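Print | E-mail

Visit to the rice days at Kerr, 6 July 2021

We came to the open day by bus and the hall was already full. Soledad Alcantara from Verkero led our group and spoke slowly, for which I was thankful.

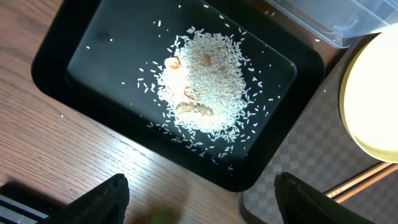 Sorting by hand was the part I liked most. Each visitor could try it at a wooden table. On a black tray even a single white grain is easy to find, and the small orange pieces in the rice show well too. I needed 15 minutes for my portion, Soledad maybe 5.

Next open day is in February.

3 comments | 5 shares
Contact | © Nester | Back to top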